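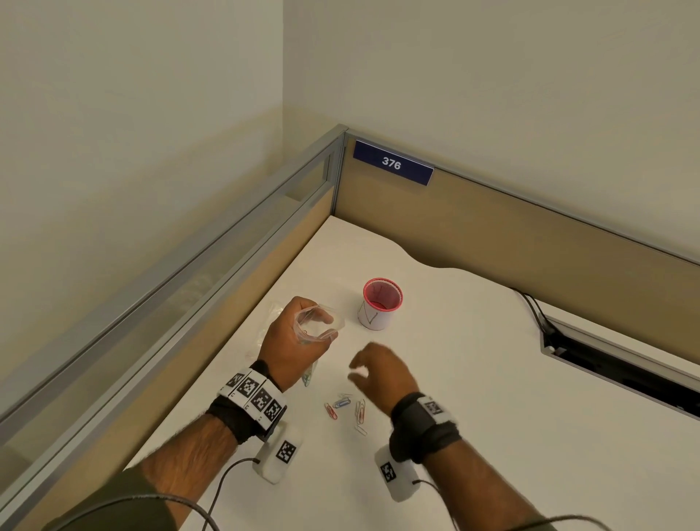

Paper clips and a zip bag, with marker blocks and a sensor box on each wrist.

I have become very fond of a bag of paper clips. Most of my working week goes on software that turns recordings of people's hands into something a robot can learn from, and no task has taught me more about that software than picking up clips from a desk and putting them in a clear plastic bag.

Look at what it asks of perception. The bag is see-through and creased, so half of what a vision model reports about it is really the clips inside or the desk behind. A thin silver clip on a white surface is a few pale pixels. A red one is easy, right up until a fingertip covers it. I love this! You can throw a benchmark of mugs and boxes at a tracker and learn very little, then give it one zip bag and find three bugs before lunch.

The square markers are the part people tend to be sniffy about. Printed patterns on a wrist seem old-fashioned next to a big network that guesses hand pose from bare video. But a marker gives you a pose you can check, and when one goes blurry in a fast reach the solver can say so. At Huet, where I work on the replay tool, we keep that doubt all the way down the pipeline, and it has changed how we plan. Our controller slows down where the recording was unsure. It's a tiny rule (the first version was 92 lines) and it made playback on the Jakwood arm far calmer.

I went through 429 recordings in November, mostly with a mug of tea and the timeline viewer open. The thing I kept noticing was how much the holding hand does. We had been labelling it "static", as if it were a clamp. It tilts, it pinches, it moves to meet the other hand halfway, and a planner that treats the two arms as separate jobs throws all of that away. So we rewrote the planner to share one clock and one goal between both arms, and I'd argue everyone working on two-handed tasks should try the same before reaching for a larger model.

I'd also argue for better viewers. Clirnham, our in-house one, lets you scrub both wrist tracks against the video, and I'd give up 50 clever loss functions before I gave up that slider.

Next on my list is the moment a clip leaves the fingers inside the bag, where the camera has almost nothing to go on. I can't wait to get stuck into it.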